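# Alle an einen Tisch

Wieder hat irgendwo ein Architekt das Wort Begegnung in einen Erläuterungsbericht geschrieben, und wieder verschwinden daraufhin die kleinen Tische. Diesmal trifft es die Stadtbücherei in Dundevberg. Der Lesesaal bekommt eine »Tafel«, so steht es in der Vorlage, ein durchgehendes Möbel mit 46 Plätzen, an dem die Bürgerschaft »ins Gespräch kommt«. Das Büro Bekent, das den Umbau plant, hat dasselbe schon für eine Kantine und ein Schwimmbadcafé vorgeschlagen. Man kann dem Büro also keinen Mangel an Beständigkeit vorwerfen.

Ich sitze seit vielen Jahren in Büchereien und Cafés, meistens allein, meistens mit etwas zu lesen, und ich habe an langen Tischen sehr selten mit jemandem gesprochen. Gesprochen wurde über die Steckdose. Ob hier frei sei. Ob man kurz auf die Tasche aufpassen könne. Das sind freundliche Sätze, ich will sie nicht schlechtmachen, aber sie fallen auch an kleinen Tischen, und für sie muss niemand einen Saal umbauen.

Mich stört an dem Vorhaben weniger das Möbel als die Behauptung, die darauf liegt. Sie lautet, kurz gesagt: Wer nah beieinander sitzt, wird sich näherkommen. Wer je in einem vollen Pendlerzug gefahren ist, kennt den Gegenbeweis. Zwischen Leuten, die einander nicht ausweichen können, entsteht Höflichkeit, und zwar die sparsame Sorte, die mit gesenktem Blick auskommt. Kopfhörer sind eine Erfindung für lange Tische.
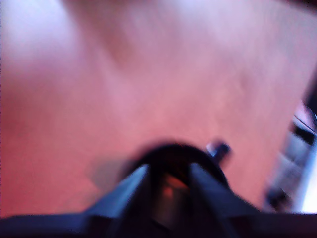
Macarena Garrido hielt mir nach meiner letzten Kolumne entgegen, ich beschriebe bloß meine eigene Laune. In ihrem Dorf habe der große Tisch im Gasthaus über Jahrzehnte genau das geleistet, was ich für unmöglich erklärte: Man habe sich dazugesetzt, man sei gefragt worden, woher man komme, und wer dreimal da gewesen sei, habe dazugehört. Wer einen solchen Tisch nie erlebt habe, solle ihn anderen nicht ausreden.

Das ist ein guter Einwand, und ich habe länger daran gekaut, als mir lieb war. Nur beschreibt er etwas anderes. Der Stammtisch im Dorfgasthaus hat einen Wirt, der die Leute einander vorstellt, feste Abende, ein gemeinsames Getränk und eine Handvoll Streitigkeiten, die alle kennen. Der Tisch ist dort das Letzte, was hinzukam. Nimmt man ihn weg und stellt Bierkästen hin, geht der Abend weiter. In der Bücherei wird umgekehrt verfahren: Man kauft den Tisch und wartet auf das Dorf.

Dazu kommt, was in den schönen Erzählungen gern fehlt. Ein Stammtisch schließt auch aus. Wer dort nicht willkommen war, hat es am ersten Abend gemerkt und ist kein zweites Mal gekommen, und von diesen Leuten hören wir heute keine Erinnerungen, jedenfalls keine warmen. Ich sage das ohne Vorwurf an Frau Garrido. Man erinnert sich eben an die Abende, an denen man dabei war.

## Was kostet ein Gespräch?

Laut Vorlage kostet allein die Tischanlage ohne Stühle 3.951 Euro je Segment. Wie viele Segmente es werden, hängt von einer Säule ab, über die man sich noch nicht einig ist. Für die Beschriftung (»Komm dazu!«) sind noch einmal bis zu 300 Euro vorgesehen. Das ist keine ruinöse Summe, und ich gehöre nicht zu denen, die bei jeder öffentlichen Ausgabe nach dem Rechnungshof rufen. Eine Bücherei darf gute Möbel haben. Sie darf sogar teure haben.

Aber ich würde gern wissen, was mit dem Geld erreicht werden soll und woran man in einem Jahr sehen würde, dass es erreicht ist. Auf diese Frage habe ich bei der Vorstellung der Pläne die Antwort bekommen, Begegnung lasse sich schwer messen. Einverstanden. Dann sollte man allerdings auch nicht so sicher sein, dass sie bisher fehlt. Der Lesesaal war am Nachmittag stets gut besucht. Schüler haben dort zu zweit über einem Heft gehangen, ein älterer Herr hat Zeitung gelesen und dabei mit der Zeitung geredet, und in der Ecke am Heizkörper wurde Schach gespielt, was laut Hausordnung verboten war und von allen geduldet wurde. Wenn das keine Begegnung ist, möchte ich die andere gar nicht kennenlernen.

Der kleine Tisch kann etwas, das in keinem Erläuterungsbericht vorkommt. Er erlaubt einem, mit jemandem zu sein oder ohne jemanden, und er lässt die anderen erkennen, was von beidem gerade gilt. Wer an einem Zweiertisch sitzt und den zweiten Stuhl ein Stück abrückt, hat etwas mitgeteilt. Wer seinen Mantel darüberlegt, auch, ein bisschen gröber. An der Tafel ist diese ganze Sprache abgeschafft. Jeder Platz sagt dasselbe, nämlich dass er ein Platz ist, und wer Ruhe will, muss sie durch Körperhaltung herstellen, mit den Ellbogen außen und dem Kinn auf der Brust.

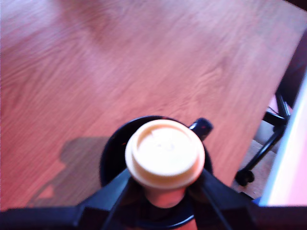

*Tischplatte mit rötlicher, welliger Maserung.*

Auch für die Geselligen ist übrigens wenig gewonnen. Vier Leute, die sich unterhalten wollen, sitzen an einem quadratischen Tisch gut. An einer langen Tafel sitzen sie entweder in einer Reihe wie Hühner oder zwei und zwei gegenüber, mit einem Fremden links, der so tut, als höre er nichts, und einer Fremden rechts, die ein Referat über Moorböden schreibt und sehr wohl etwas hört. Nach einer Weile flüstern sie. Danach gehen sie woandershin. Der lange Tisch ist für Feste gemacht, bei denen alle aus demselben Anlass gekommen sind, und er ist dann großartig. Hochzeiten, Leichenschmaus, Erntehelfer. Ohne Anlass bleibt ein Möbelstück, an dem man schlecht aneinander vorbeikommt.

Telmo Paredes, mit dem ich über solche Dinge seit Langem schriftlich streite, meint, hinter meiner Abneigung stecke Standesdünkel. Der Einzeltisch sei bürgerlich, die Bank demokratisch, und wer mit Rückendeckung lesen wolle, könne ja zu Hause bleiben. An der letzten Hälfte dieses Satzes bleibe ich hängen. Denn wer kann zu Hause bleiben? Wer dort einen Tisch hat, und ein Zimmer, und eine Tür dazu. Die öffentliche Bücherei war immer auch für die anderen da, für die mit vier Geschwistern, für die mit der dünnen Wand zum Nachbarn. Ihnen zu sagen, sie sollten am Nachmittag bitte aufgeschlossen sein, finde ich dreist. Geselligkeit haben sie zu Hause reichlich.

Und demokratisch? Ich weiß nicht recht. In Sitzordnungen wird viel hineingelesen. Mal war der runde Tisch demokratisch, dann der leere Stuhlkreis, jetzt ist es die Bank. Ich habe sehr undemokratische Sitzungen an runden Tischen erlebt, und bei einer davon habe ich selbst das Protokoll geführt.

## Das Moya-Argument

Es gibt ein Lokal, das in jeder dieser Debatten früher oder später genannt wird, das Moya. Dort steht ein langer Tisch, dort wird geredet, also bitte. Ich war da, mehrmals, auch außerhalb der Stoßzeiten. Es stimmt, dort wird geredet. Es gibt dort allerdings auch eine Bedienung, die Neuankömmlinge mit Absicht neben Stammgäste setzt und nach dem Kuchenteller noch einmal vorbeikommt, um zu hören, wie es läuft. Es gibt schlechten Mobilfunkempfang. Es gibt eine Speisekarte, die man ohne Hilfe des Nachbarn kaum versteht. Wer mit diesem Beispiel kommt, soll dann bitte auch die Stelle für die Bedienung beantragen. In der Dundevberger Vorlage steht zum Personal, der Umbau sei »personalneutral«.

Damit ist man bei dem, was ich für den Kern halte. Ein Tisch ist eine einmalige Ausgabe. Man kann ihn einweihen und ihm eine Plakette anschrauben. Ein Mensch, der nachmittags da ist, die Leute kennt und weiß, wer gern Schach spielt und wer gerade eine Wohnung sucht, kostet jeden Monat Geld und lässt sich schlecht einweihen. Ich verstehe jeden Stadtrat, der lieber das eine beschließt als das andere. Glauben muss ich ihm die Begründung nicht.

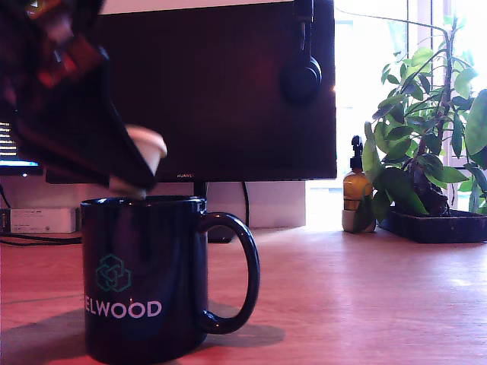 *Dundley, Dienstag, 5. Februar*

Seit dem ersten Teil dieses Textes hatte ich Gelegenheit, mir in der hiesigen Bücherei anzusehen, wie die Sache nach dem Umbau aussieht. Dundley hat seine Tafel schon länger. Ich kam mit festen Vorurteilen und reise mit etwas weniger festen ab, das gehört zur Redlichkeit.

Die Tafel wird genutzt. Die Enden sind begehrt, wie überall, und in der Mitte wird spät und ungern Platz genommen. Geredet wurde während meines Besuchs einmal, und zwar über die Frage, ob das Fenster auf Kipp bleiben solle. Eine Einigung kam zustande. Man hat mir aber auch erzählt, im Herbst seien am großen Tisch Karten ausgebreitet worden, für einen Abend über die alten Flurnamen, und es sei voll gewesen und laut und sehr schön. Das glaube ich sofort. Da gab es einen Anlass, und da gab es jemanden, der die Karten aus dem Archiv geholt und die Einladungen geschrieben hatte.

Interessanter fand ich, was mit den kleinen Tischen geschehen ist. Sie sollten verkauft werden. Zwei davon stehen jetzt im Durchgang zu den Toiletten, wo sie laut Brandschutz nicht stehen dürften, und beide waren besetzt, als ich kam, und beide waren besetzt, als ich ging. Der Durchgang ist zugig. Es riecht dort nach Seife. Trotzdem sitzt man lieber da.

Ich möchte daraus kein Gesetz machen. Vielleicht war es ein schlechter Tag für die Tafel, vielleicht liegt im Sommer die Sonne günstiger. Sollte mir jemand eine Bücherei zeigen, in der fremde Menschen dank eines Möbels miteinander reden, fahre ich hin und schreibe es auf. Den Dundevbergern würde ich bis dahin raten, ein einziges Segment zu bestellen und die kleinen Tische im Keller zu lassen, trocken gelagert und griffbereit, bis geklärt ist, was aus der Säule wird.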